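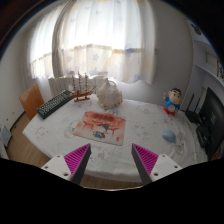 Robot Manipulation in Everyday Rooms
Handout for Session 6: The Late Gripper
Prepared by Halldóra Lauritsen, with bench notes from Kobe Mertens

Read before the session: the logging chapter of the course reader, and your own notes on contact and slip from Session 4.

I have been looking forward to this one since the course began! Today we take apart a single failure, from the bang on the table to the line of code behind it. It has a robot arm doing something alarming, a data set that looked perfectly healthy, and a bug small enough to fit on a sticky note. If you only ever study systems that work, you miss half the fun of this field.

1. The task

The project was called Plostent. The goal was modest on paper: a robot arm should pick up a computer mouse from anywhere on a table, place it on the mouse pad, let go, and back off. Other things on the table were to be left alone.

The training recordings were made by people carrying hand-held grippers. The camera looks out past the two fingers, so the recording sees the table much as the robot's wrist camera later will. A person walks up, reaches, squeezes, carries, releases. The pose of the hand comes from the camera and a motion sensor. The opening of the fingers comes from a separate width sensor in the handle. Two streams, then, and please keep that in the back of your mind.

The tables were real tables in real rooms, dressed the way people had dressed them. One of the sets we will use today has a white tablecloth with faint outline drawings of cartoon animals, a black keyboard lying at a slant, a model sailing ship on a stand, a big white seashell and a cartoon boy figurine. I love this table. It is exactly the kind of place where a robot has to behave itself, and every object on it teaches you something. The ship has thin rigging that a careless finger would catch. The mouse pad is printed with a busy red and pink illustration, which gives the tracker plenty to hold on to, while the plain stretches of cloth give it very little. The curtains behind are bright with daylight, and exposure is a lecture of its own (Session 8).

2. What happened at Lultbridge

The trained policy was tested on a Masia arm in the Lultbridge lab one October, with a similar table: cloth, mouse, pad, a few ornaments. Amber Van Wijk was at the stop button. Archie Mowat was watching the logs.

The first attempts were odd but harmless. The arm came down over the mouse in good position, paused, started back up, and closed its fingers on air. On other attempts it closed on the top of the mouse as it rose, carried it in a poor grip, set it on the pad, and then moved away without opening. The mouse went along for the ride and dropped somewhere between the pad and the table edge.

Then came the one we care about. The arm came down a little lower than usual, the fingers closed with a fold of tablecloth between them and the mouse, and the hand lifted. It carried cloth and mouse together toward the pad. At the release point it began to back off with its fingers still shut, and everything on the table came with it. Amber hit the stop. By then a vase had gone over the edge and the monitor was rocking on its foot.

No one was hurt. Amber was standing outside the arm's reach, as the lab rules required. Archie had been about to step in and straighten the cloth from the attempt before, and his note in the log reads: "Was going to reach in between runs. Will not be doing that any more."

3. First guesses, all reasonable

I want you to respect the wrong answers here. They were good ones.

The cloth. White, mostly plain, hard to track. If the pose estimate drifted, the hand would be in the wrong place. But the approach was accurate on nearly every attempt. The hand was where it should be. It did the right things in the wrong order.

The fingers. Ribbed pads wear, and worn pads slip. Kobe swapped them for a fresh pair and got the same behavior.

The arm controller. Perhaps the gripper command was being held up on its way to the hand. This was the favorite for a whole afternoon! Archie put a scope on the line and found the command arriving promptly. The policy itself was sending it late.

That last test is the turning point in the whole story. Once you know the command leaves the policy late, you can stop looking at the robot. The robot is doing faithfully what it was shown.

4. Finding the fault

Stijn Van der Linden went back to the recordings and did something wonderfully simple. He picked an episode, stepped through the video to the moment the fingers visibly stopped closing on the mouse, and compared it with the moment the width sensor said they had. In most episodes the two agreed closely. In a few, the width arrived late by as much as 400 ms.

He then wrote a script to estimate the offset for every episode in the set. Of 2,721 episodes, 431 had a serious lag. Every one of them came from the same hand-held unit, number 13.

Unit 13 had been repaired and had gone back into service with an older build of its logging program. In the older build, each width reading was stamped with the time it was written to storage. In the current build it is stamped with the time the sensor is read. When storage is idle the difference is tiny. When the camera is writing large files to the same card, readings queue up, and the stamp slips later and later.

Work it through slowly, because the direction of the error matters:

The fingers close at the true time. The stamp says later.
When the streams are lined up by stamp, the hand appears to reach the mouse, wait, and start lifting with the fingers still open. Then they close.
At the pad, the hand appears to retreat with the fingers still shut. Then they open.

Now go back to Section 2 and read the behavior again. It is all there. The policy learned a mixture, most of it correct and some of it late, and in uncertain moments it leaned on the late part.

I find this beautiful. A robot that fails this consistently is giving you a clear description of its training data, if you watch it with the right idea in your head.

5. Why the checks missed it

The set had been through quality control. The checks looked for missing files, gaps in either stream, poses that jumped, and widths outside the possible range. Unit 13 passed all of them. Its readings were complete, smooth and in range. They were simply in the wrong place in time, and no check compared one stream against the other.

The video review missed it as well. Reviewers watched the camera view, and the camera view was fine. The person really had picked up the mouse and really had put it down. You have to draw the width curve under the video to see that anything is off. (We will do this together. The first time you see the curve drop after the hand has begun to rise, it makes the hair on your neck stand up.)

Average error on held-out data looked good too. The held-out episodes were drawn at random from the same set, so they contained the same fault in the same proportion.

6. The safety side

A timing bug in a logger should never be able to empty a table. Three other things had to be loose for that to happen.

The force limit on the arm had been raised for an earlier job with heavier objects and never put back. At the normal limit, the pull of a loaded tablecloth might well have stopped the motion before the vase moved.

The policy could command the hand to leave the pad whatever the gripper was doing. There was no rule saying that a retreat after placing needs open fingers.

The lab allowed people to reach in between attempts with the arm powered and the program waiting. That rule was changed the same day. The arm is now put in its stopped state before any hand enters its space, and the person who enters carries the enabling key.

Please notice that the training data could be repaired perfectly and all three would still need fixing.

7. The repair

The current logger went onto unit 13, and the program now refuses to record unless its build matches the one listed for the project.

Each session starts with a clap test: the operator opens and shuts the fingers sharply a few times in view of the camera, before touching anything. The processing step finds the closings in both streams and rejects the session if they disagree.

The bad episodes were pulled, not shifted. Stijn did try shifting them, and it is a tempting idea, but the lag changed within a single episode as the card got busy and recovered. A constant correction fixed the grasp and spoiled the release, or the reverse.

The policy was retrained on what was left. In the next round of tests it opened before it retreated on every attempt. It still fumbled the mouse now and then when the approach was from the far side, and that is a separate problem that Kobe is enjoying very much.

8. In the lab today

Work in pairs at the bench machines. The folder for this session holds recordings from several tables, some from healthy units and some from unit 13, with the unit numbers removed.

Start with the clap test. Load any recording, mark the closings by eye, then plot the width and mark them again. Get comfortable with how much disagreement is normal before you go hunting.

Look at the fingers for your marks and leave the object alone. With a smooth, rounded mouse on cloth, the object may settle a moment after the fingers have stopped, and you will fool yourself. The colored pads against the white cloth make the finger edges easy to pick out.

Check the release as well as the grasp. A recording can be clean at the start and late by the end.

If you will be handling one of the hand-held grippers, keep the fingertips clear of the cloth until you have practiced a few closings in the air. Pinching a fold is easier than you think, and the ornaments on the bench belong to Amber.

Bring your plots to Session 7, including the ugly ones. We will put them side by side on the big screen and argue about them.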